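Ticket: Second gripper for the folding cell — repair, replace or wait?
Site: Trornville
Opened: July 2021
Status: Waiting on quote
Category: Equipment / budget

Original request

Hi all! I'm opening this as a support ticket, though it's half a money question, so please bear with me. The gripper on our Kerel arm has started losing its grip on thin fabric. It closes, it says it closed, and then a sleeve slides right out when the arm lifts. Towels are fine. Sports clothes are a mess — anything slippery gets dropped, and we've got a pile of jerseys and shorts to work through before the Clilter project review in September.

What I need to know is whether I should put a new gripper in this year's budget or whether there's a cheap fix I'm missing.

Update 1

Tried the easy stuff first. Wiped the fingers down, ran the open/close calibration again, turned the closing force up 2 notches. Out of 86 lifts on the slippery fabrics I got 7 drops, and nearly all of them were on the armholes and hems where there's a thick trim next to thin cloth. Before the calibration it was much worse, so that's something!

I also swapped the cable, mostly because I had a spare in my hand. No change that I could tell.

Update 2

Heard back from Lukumay, who sold us the arm. They offer two routes. One is a set of replacement fingertips with a softer pad, which bolt onto what we have. The other is a whole new gripper at $900, with a better force sensor (and a new mounting plate, which they quote separately, grr). I asked for the plate price and the shipping time in writing, because last time the plate came well after everything else and the arm sat there doing nothing.

My feeling is pads first. If they hold, the $900 can go toward a second work table, and I've been asking for that one forever.

Update 3

Went back to the jersey and shorts setup on the gray surface, fingers open, so whoever picks up this ticket can see what we're trying to grab. The trim around the armhole is the spot I keep going on about.
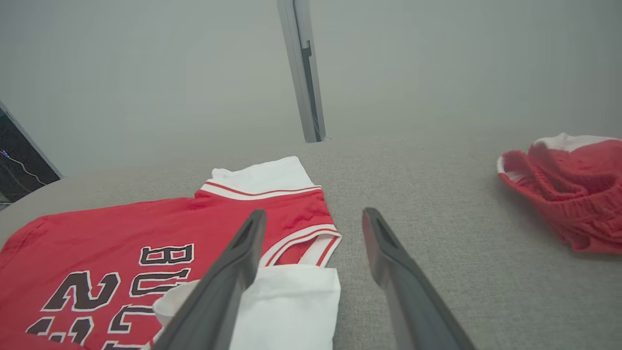 What goes on the order

1. Softer fingertip pads, one set plus a spare set. Cheap enough that I don't need sign-off.
2. Mounting plate, price only for now. Don't order it yet!
3. New gripper, held as a line in the budget until the pads have had a fair try.

I'll rerun the same 86 lifts once the pads are on and post the count in this ticket. Please leave it open until then.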